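Shelving and desk unit back in use at Driltau's Toledo office

17/07/2023

The second-floor workroom at Driltau's Toledo office reopened to staff on Monday after a refit of its storage and desk space. Work began in May and was carried out in 2 stages, with the storage wall first and the long desk on the right side second.

The main item is a light gray wooden shelving unit with open cubbies and dark red back panels. It was bought secondhand from the Lillia showroom when that site closed, and is listed in the office inventory as item 2483. The unit was taken apart for transport and put back together on site. A wide, low wooden desktop projects from below the shelves, with a small white drawer beneath it.

Ntombi Rampersad, who manages the building for Driltau, said the unit was chosen for its open front. The previous storage was a run of closed metal cabinets, and staff had been leaving cups, pens and paper on the floor next to them.

"Small things were the problem," Rampersad said. "With doors on everything, people put things down wherever they were standing. Now there is a shelf at arm's height and they use it."

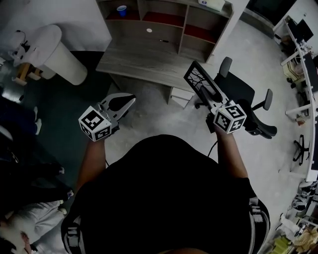
The workroom in Toledo, with the gray and red shelving unit, an office chair beside it and the long white desk at right.

The concrete floor was mostly left bare. Carpet tile was priced during the planning stage and dropped, as office chairs roll more easily on the hard surface and spills can be mopped up the same day. The floor was cleaned and sealed with a clear Brilness coating before the furniture was moved in. The coating needed 2 nights to cure, during which the room stayed locked.

Seating is unchanged. The black office chairs from the old layout were checked, and worn casters were replaced where needed. The chairs have tall backrests and armrests, and the height of the arms was measured against the new desktop before the order for the shelving was confirmed.

The white desk along the right side holds a monitor and its cables. Cable trays have been ordered and will be fixed to the underside of the desk when they arrive. Until then, staff are asked to keep cables on the desk surface and clear of the chair wheels. Bags and spare shoes may be kept under the far end of the desk, but the space in front of the shelving should stay open.

Cubbies are not assigned by name. Items left on the shelves over a weekend will be moved to a box at the front desk and held there until claimed. Cups should go back to the kitchen at the end of the day.

The load limit for each shelf is 100 pounds. The top of the unit is meant for light boxes only, and nothing should be stacked high enough to block the air vent. A label with both rules will be fixed to the side of the unit.

The old metal cabinets are in the ground-floor store and are free to any department that can collect them. Requests go to Rampersad at the building office.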